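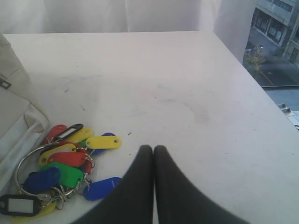
The Small Business of Keeping Keys Straight

Vira Didenko keeps the spare keys for other people's apartments. She started in March, with four neighbors on her own floor in Sirkance who wanted their plants watered. She now holds 146 keys for clients all over town, and her living depends on knowing which one opens which door.

"If I stand in a hallway trying six keys, the client across the hall sees it," she says. "That's the end of that client."

Her system runs on plastic key tags, the kind sold at any hardware store, with a hole at one end. The ring on her table holds red, yellow, blue, green and black ones. She has tried leather tags, engraved brass discs and a phone app, and she went back to plastic each time. Brass looked good and was hard to read in a stairwell. The app was fine until her phone died in the rain outside a building called Romaniuk House.

The colors stand for neighborhoods. Red is the blocks near the station. Yellow is the river side, where she has the most work. Blue is the hill. Green is for jobs that last less than a week, and black is for offices. She writes a code on each tag, never a name or a street number. The codes are matched to addresses in a notebook that stays locked at home.

Locksmiths have been giving the same advice for years. A lost key with an address on it means a new lock. A lost key with "R14" on it usually means a trip to the key cutter.

What to buy

Tags come in two basic types. The cheaper ones are solid colored plastic, and you write on them or stick something to them. Permanent marker wears off after a few months in a pocket. The other type has a window with a paper insert behind it. Didenko prefers these for anything she will keep longer than a season. She writes the inserts in pencil, which doesn't bleed if the paper gets damp.

She buys from a wholesaler named Brader, in boxes of 600. That is far more than a household will ever use. A family with a front door, a shed, a bike lock and a grandmother's apartment can get by with a dozen tags and have a few left over.

The ring matters more than people expect. Thin wire bends when you force a thick tag onto it, and after that it never closes flat. Didenko replaces hers once a year. She opens a new ring with a staple remover, a trick that saves fingernails, and she loads the tags by color before she adds any keys.

What to carry them in

For a while she wore the day's keys on her belt. They were loud, and they pulled her pants down on one side. Now everything rides in a duffel. 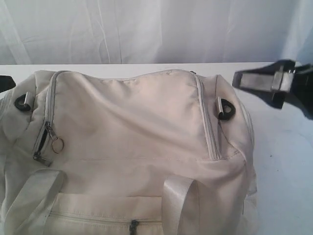 A cream duffel with carry handles and black fittings at the upper corners for a shoulder strap.

Pale fabric was a deliberate choice. Keys disappear in a black bag with a black lining, and she wanted something light inside and out. It shows dirt, so she wipes it down with dish soap and a rag. She also likes a zipper pull with a small split ring on it, which is easier to grab with gloves on.

Keys go in a pouch, the pouch goes in first, and the watering can and pet food go in after. The pouch came from Jinel, a repair shop that sews small things out of scraps. When she gets home the pouch comes out before her coat comes off.

Every evening she empties the ring onto a white table and checks the tags against the notebook. She says it takes as long as a pot of tea. She has lost one key so far, a green, and found it two days later in a boot.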